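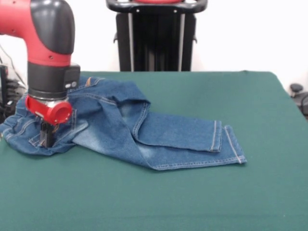 Figure 1. Blue denim jeans, partly folded, on a table covered in dark green felt.

Why Donated Jeans Do Not Get Sold: Wear, Repair and Sorting at a Secondhand Store

Project report, Textiles and Everyday Materials
Halima Mushi, Ademir Magalhães, Notburga Aigner
Supervisor: Brigitta Haslinger

1. Background

Jeans are one of the most common items given to secondhand stores, and they are also one of the items buyers ask for most. Even so, many donated pairs never reach the sales floor. They go into the bales that are sold by weight to a textile dealer, and the store loses track of them after that.

Our project started with a remark from Hubert Zaugg, who manages the Orside store in Nustitz. He told our class during a visit that he turns down more jeans than he puts out, and that most of them "have one thing wrong with them." We wanted to find out if he was right, what the one thing usually is, and if it could be fixed for less than the pair would sell for.

We asked three questions:

What share of donated jeans is rejected at sorting?
What kind of damage causes the rejection?
Which kinds of damage can be repaired by a person with basic sewing skills in a reasonable time?

2. A short note on denim

Denim is a twill weave. The lengthwise yarns (warp) are dyed and the crosswise yarns (weft) are usually left undyed. Because of the twill, more of the warp shows on the face of the cloth, so the outside looks blue and the inside looks pale. Indigo sits mostly on the outside of the yarn and does not go all the way through. When the surface rubs away the white core shows, and this is the fading people know from knees and pocket edges.

Fading by itself is not damage. It does tell you where the cloth has been rubbed, and in a worn pair the fading and the thinning are often in the same place. We used this when checking. A pale patch was held up to a window, and if light came through clearly we recorded it as thin even when there was no hole yet.

Many newer jeans have elastane in the weft. These pairs fail differently. The cotton may be fine while the elastic fiber has broken down, and then the fabric goes wavy or baggy and does not spring back. We had not planned for this at first and had to add it to our form after the first sorting session.

3. Method

3.1 Counting

The store keeps a log of everything that comes in at the back door. We were allowed to use the log for September. In that month 3,434 garments were entered. The log only says "pants," so we went through the pants ourselves during sorting and recorded each pair of jeans on a separate sheet. Black and colored denim was included. Denim shorts and skirts were left out.

3.2 Recording damage

For each rejected pair we wrote down one main reason, chosen by the staff member who rejected it. If there was more than one problem we asked which one alone would have been enough. This was sometimes hard to answer, and we return to it in section 6.

We used these groups: inner thigh, knee, hem, zipper or button, stain, and other.

3.3 Repair trial

We picked 12 rejected pairs, two from each group, and tried to repair them in the sewing room. All three of us took part. Notburga had sewn before, Halima a little, and Ademir not at all. We timed each repair from threading the needle to cutting the last thread. Washing and pressing were not included. Thread and patches came from the sewing room, and one set of iron-on patches was bought under the Cieślak name because the store already sells them at the counter.

3.4 Interviews

We spoke with 28 customers at the store between opening and noon. Each was asked how often they buy jeans secondhand, what would make them put a pair back, and if they would buy a pair with a visible repair. The interviews were short, mostly under five minutes, and we took notes by hand.

4. Results

4.1 Share of rejected jeans

Out of the 3,434 garments, 524 were jeans, or 15 percent. Of those 524 pairs, 317 were rejected and 207 went to the sales floor. That is a rejection rate of 60 percent. Mr. Zaugg's statement that he turns down more than he keeps was correct for this month.

4.2 Reasons

Main reason for rejection, number of pairs:

Inner thigh: 121
Knee: 74
Hem: 38
Zipper or button: 33
Stain: 29
Other: 22
Total: 317

The inner thigh is the largest group by a wide margin. Most of these pairs had no hole from the outside when folded, and the thinning was only found when the legs were opened and held to the light. Knee damage was the second group, but it was harder to judge. Some pairs are sold new with torn knees, and the staff did not always agree on which tears were made at the factory. When the edges of the tear were even on both legs they usually accepted the pair.

"Other" was mostly stretch fabric that had gone baggy. It also contained pairs that had been shortened by a previous owner with the cut edge left raw, one pair with paint on the inside of the waistband, and two pairs with the back pockets removed.

4.3 Repair times

Buttons were the fastest. A jeans button with a tack back can be replaced with a hammer and a hard surface, and both of ours were done in under ten minutes. One broken zipper took Notburga 55 minutes and the other was given up after the slider turned out to be fine and the tape was torn instead.

Hems took between 15 and 30 minutes on the machine. The hard part is the side seam, where the folded denim is six or more layers thick. We broke two needles there before we started using a denim needle and turning the wheel by hand over the thick part.

Knees took 35 to 50 minutes with a patch behind the hole and rows of stitching over it. On narrow legs the machine arm does not fit inside, and we had to open the outer seam first. The outer seam is the easier one to open because the inner seam on most of our pairs was a flat-felled seam with double stitching.

Inner thighs took the longest, 40 to 70 minutes. The worn area is near the point where four seams meet, so a patch has to lie over uneven cloth. Our first patch was too small. It held, but the thin cloth around it gave way when we pulled on it lightly. The second one was cut to reach past the pale area on all sides, which worked better.

The two stained pairs were soaked and brushed. One stain came out. The other, probably oil, became lighter but was still easy to see.

The two pairs from "Other" could not be helped. Baggy stretch denim cannot be repaired by sewing, at least not by us.

4.4 Interviews

Of the 28 customers, 17 said they would buy jeans with a visible repair, 7 said no, and 4 said it depended on the place. Those four all named the crotch or inner thigh as the place where they would not want one. Several people who said yes were thinking of knees, as we found when we asked a follow-up question. We only began asking it after the tenth interview, so we cannot give a number for it.

The most common reason for putting a pair back was fit, not damage. One man said he never looks at the thighs at all and only checks the zipper.

5. Discussion

The repairs that are quick are for the damage that is less common. Hems, zippers and buttons together make up 71 of the 317 rejected pairs. If the store repaired only the missing buttons and the hems, it could move a fair number of pairs to the sales floor with little work. We think this is worth trying.

The inner thigh is a different matter. It is the main reason for rejection, the repair is slow, and some customers do not want it. At the price the store asks for ordinary jeans, an hour of paid work cannot be covered. It could make sense for higher-priced brands, or if repairs were taught as a class and the people attending used rejected pairs to practice on. Mr. Zaugg said he would be willing to give away pairs for that.

Another use is cutting. The lower legs of pairs with worn thighs are often in very good shape. Zondau, a small workshop two streets from the store, makes bags and aprons and already takes some denim. They told us they want pieces without elastane and at least as long as a forearm. We checked our sheets, but we had not recorded fiber content in a way that lets us say how many pairs would qualify.

6. Problems and limits

We have one month from one store. Donations after the summer may be different from those in winter -- the staff believe people clear out heavier clothes in spring.

Recording one main reason made the table simple but hid information. A pair rejected for the thigh often had a worn hem too. If we did this again we would record all damage and mark the main one.

The repair trial is too small to give averages, which is why we only give ranges. Our times also got shorter as we went along, so the later repairs look easier than they were.

Three sheets got wet and had to be copied out again. We compared the copies with the store's tally and the totals agreed.

7. Work done by each member

Halima Mushi: sorting sheets, table, sections 3 and 4.
Ademir Magalhães: interviews, section 5, contact with Zondau.
Notburga Aigner: repair trial, sections 2 and 6.

We thank Hubert Zaugg and the staff at Orside for letting us stand in their way for a month, and Brigitta Haslinger for the denim needles.

Contact: Textiles course office | © Student project reports | Back to top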